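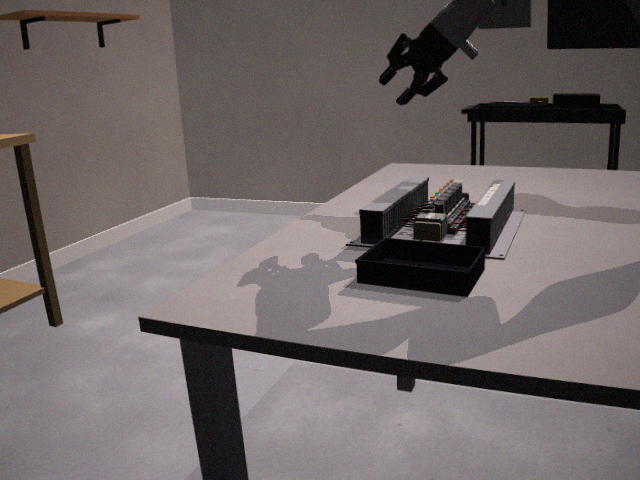
Adugna, 23rd February

I want to write a few posts on a subject which is not very popular: the drawings that should stay with an electrical cabinet. I mean the wiring diagram, the parts list and the small notes people make in pencil. 1/

I came to maintenance work from another country and another language. In my first month I could not follow half of what my colleagues said, but I could read a diagram. A relay is a relay everywhere. I am still grateful for this. 2/

At Jerkach, where I worked until October, we had 300 cabinets on the list. Each one had a plastic pocket inside the door for the papers. Many pockets were empty, and in one I found a drawing for a pump we had sold years before. 3/

The usual story goes like this. A module fails on a night shift. The same type is no longer made, so someone puts in a similar one and moves two wires. The line runs again and everyone goes home. The two wires are not written anywhere. 4/
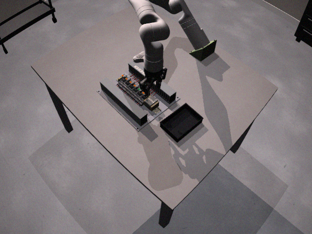
Gripper over one end of the row of components

Then the next person comes with the old drawing and believes it. I was this person more than once. I spent a whole day looking for a terminal that existed only on paper, and I said some words I had learned from my colleagues. 5/

My rule now is very simple. A red pen hangs inside the door on a string. If you move a wire, you mark it on the paper before you close the door. Put your initials and the date. The clean version in the computer can wait until the next week. 6/

People ask me about software for this. At Nonbridge they bought Somance, and the license was 1000 per year for each site. It is a good program, I have no complaint. But the search works with device names, and half of the devices had no names in it when I visited. 7/

So first the labels. Please put the same name on the part, on the drawing and in the list. I have seen K4, KM4 and "pump contactor" for one single device – three people, three habits, and each of them was sure. 8/
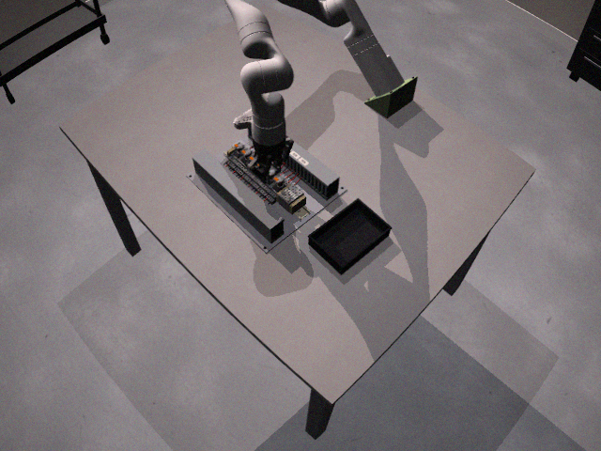 Gaétan Després wrote to me under the last post that a red pen is fine for a small shop, but with outside contractors the paper disappears in one season, and he prefers to photograph the sheet at every visit and send it to the owner the same evening.

I agree with him about the contractors. I would do both. The photo is for the office, and the paper is for the person who stands there with a flashlight and no signal on the phone. 10/

One question I get often: which language for the notes? I write in the language of the site, even with mistakes. My spelling was corrected in pencil by the day shift for a year, very politely, and this is how I learned the word "ferrule." 11/

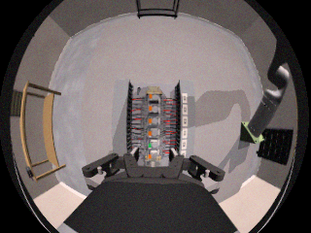

Gray modules between two black heat sinks

If you are starting from nothing, do not try to draw everything again. Choose the cabinet that gives you the most trouble. Trace the supply side, then the outputs, then stop and print it. Ours took two afternoons – the second one mostly for the printer. 12/

I also keep the old version, folded behind the new one, with a line across it. Sometimes the old drawing explains why there is a strange spare cable. 13/

If your company has a better system for the pencil notes, please write it to me. I am especially curious how you do it when the cabinet stands outdoors. Our paper there gets soft by spring, and the laminated sheets do not accept the pen. 14/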